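Trureck Lining Cloth, 151 cm wide, sold by the metre

Home > Fabrics > Linings > Trureck

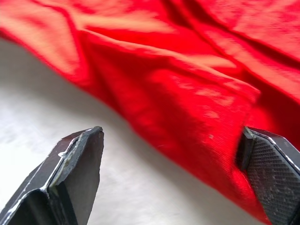
Reading time: 3 min

Trureck is a woven lining cloth for coats, jackets, skirts and bags. It is made for Clastora by the Setiawan mill and we stock it in full rolls, so most orders can be cut as one continuous piece. The cloth is 100% polyester with an anti-static finish.

It is a medium-weight lining at 91 grams per square metre. That is heavier than the thin linings sold for summer skirts and a good deal easier to cut. It has enough body to stay put under the rotary cutter, and it presses flat with a warm iron. For a full-length winter coat you may want an interlining as well. See Katorska Interlining on the Interfacings page.

Product details

Width: 151 cm, selvedge to selvedge
Weight: 91 gsm
Composition: 100% polyester
Weave: twill
Finish: anti-static
Minimum order: half a metre
Sold in: steps of half a metre
Shades: red, navy, bottle green, charcoal, ivory, black

How much to order

A hip-length jacket in most sizes takes one and a half metres. A knee-length coat takes two and a half, or three if the skirt of the coat is flared. For a straight skirt, buy the finished length plus 10 cm. Tote bags and cushion backs can usually be cut from half a metre.

The twill line runs from lower left to upper right on the face side. Keep all the pieces facing the same way, particularly in the red and the bottle green, where a turned panel shows up under shop lighting.

Sewing

Use a size 70 needle and a stitch length of 2.5 mm. A fresh needle makes more difference than the thread. We sew our own samples with ordinary polyester thread and a straight stitch, and finish the seams with a narrow zigzag or an overlocker. The cut edge does fray, so leave a 1.5 cm seam allowance and don't clip curves until the seam has been sewn.

Pin inside the seam allowance. Pins left in overnight can mark the ivory.

When lining a jacket, add a pleat of 2 cm at the centre back. Trureck has no stretch and without the pleat the lining will pull at the armholes.

Washing and pressing

Machine wash at 30 degrees with similar colours. Wash the red separately the first time. Do not tumble dry. Press on the wrong side with a warm iron and a cloth, no steam. Dry cleaning is fine with all shades.

The cloth does not need to be washed before cutting. If your outer fabric does, wash that alone and leave the lining as it is.

Samples

Swatches are 6 cm square and free of charge. You can ask for up to 6 in one request, from any of our lining ranges. Colours vary from one screen to another, so please order a swatch if you are matching a wool or a trim.

Delivery and returns

Orders placed before 2 pm are cut and posted the same working day. Lengths up to three metres are sent folded. Longer lengths go on a cardboard tube at no extra cost.

Cut lengths cannot be returned unless there is a fault in the cloth. Please check the full length before you cut into it and contact us with the roll number printed on the packing slip.

The next delivery of charcoal is due in September. All other shades are in stock.

Often bought with this item

Katorska Interlining, ivory
Clastora bias binding, 25 mm
Setiawan pocketing cotton, black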